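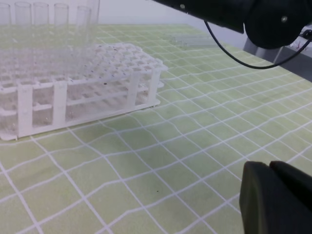 The glassware gets washed before anyone goes home. Catrin Kneath has run the seed-testing bench at Betthorpe on that rule for 29 years, and she still does a good share of the washing herself.

Betthorpe is a former grain office an hour inland, with one long bench, two sinks and a fridge that hums. Growers post in soil and seed in zip bags. The lab checks soil pH and salts, tests germination and sends back a single page of results. It handled 400 samples last year, most of them between harvest and the first good rain.

Nearly all of that work passes through test tubes, and the tubes live in racks. Kneath has firm opinions about racks.

"Plastic, two levels of holes, flat on the bottom," she says. "The top level holds the tube up and the second one stops it leaning. If you've only got the one level, everything tilts and you can't read a colour properly."

She prefers white because a pale yellow and a pale green are easier to tell apart against it. The old timber racks, which came with the building, look lovely but soak up indicator and never let it go. They hold pencils now.

Glass is a different argument. Hashini Sivakumar, who joined the lab from a school science department, would happily move to disposable tubes for the soil work. Kneath won't have it. A glass tube that's looked after will last for years, and she doesn't like filling a bin.

So they wash. Tubes are rinsed straight after use, soaked in warm water with a little lab detergent, brushed, rinsed twice from the tap and once with distilled water, then drained upside down. The brush matters. One with a bare wire tip will go through the bottom of a tube sooner or later, and Sivakumar throws hers out as soon as the bristles thin at the end.

Stirring rods get the same treatment and are laid flat to dry. Stood up in a beaker, they get knocked over by somebody's sleeve.

Any tube with a chipped rim goes in the broken glass tin, even if it still holds water. The tin is emptied every March. Last time there were 61 tubes in it, and Kneath blames the new tap, which sits too low over the left-hand sink.

The bench is covered with gridded mats that can be lifted and wiped down. Sivakumar uses the lines to keep each grower's samples in order, one row to a paddock.

Betthorpe opens its doors to growers on Sat 16 March. Bring soil from at least 7 spots in the paddock, mixed in a clean bucket, and leave the wet stuff out on newspaper overnight first.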